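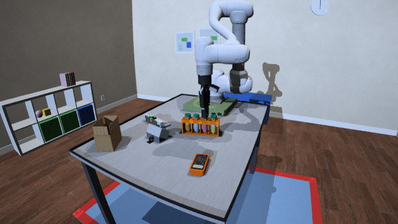
Page last changed: January 5, 2005

Sourdough notebook, batch 9

Back at the rye after the holiday break, and the starter is not happy with me. I fed it before I left and then left it at the back of the fridge behind the pickles, where it grew a gray liquid on top and a smell like nail polish. Poured the liquid off, kept a spoonful from the bottom, and fed it twice with the coarse Zamov rye. By the second feed it had domed a little. By the third it was climbing the jar (yes!) and I stopped worrying.

Everaldo thinks I should have stirred the liquid back in for the flavor. He may be right, he usually is about rye, but I wanted a clean start so I can compare with the batches from the fall.

What went in the bowl: 402 g of the rye starter, the rest of the open bag of bread flour, salt, a spoon of molasses, and water until it felt like wet cement. I forgot to weigh the water AGAIN. Marlene, if you're reading this, I know. I've taped a note to the scale.

The bulk rise went slower than I'd like. The kitchen end of the shop is cold in January and the dough just sat there sulking until I moved it next to the water heater. After that it got going so fast that I nearly missed it. Next time, start it by the heater and check early.

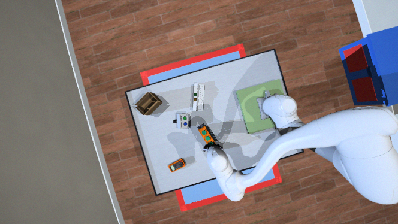
Baking and what came out

Dough total was 1034 g, which fit the long Fuvetti pan with room to spare. Smoothed the top with a wet spatula, dusted it, and waited for the little pinholes to show. They showed on one side first - the side facing the heater, of course. I turned the pan around and gave it a bit longer. Baked hot to start, then turned down, door closed the whole time even though I really wanted to peek.

Crust is darker than batch 8 and a lot thicker at the corners. Wrapped it in a towel and did not cut it until the next morning, which took some willpower.

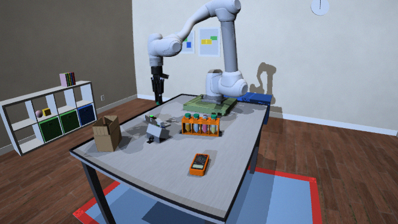
The arm over the back corner of the table.

Crumb: tight at the bottom, nicer toward the top, a tiny bit gummy in the middle. I blame the water. Taste is the best so far, properly sour, with the molasses way in the background. Marlene ate hers with butter and said it needed caraway. I don't like caraway, so we're going to split the next dough and each do our own half.

Tried the Turby mixer on a second, smaller dough. Rye doesn't need it. It climbed the hook and stayed there and I spent longer scraping than I would have mixing by hand.

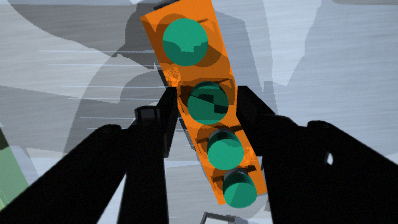
Orange block between the grippers, green pieces in a row.

For batch 10: weigh the water, less molasses, try the fine flour if Everaldo can spare any. Also scald a bit of the rye the night before, he swears that helps with gumminess. Need more parchment and a new jar lid.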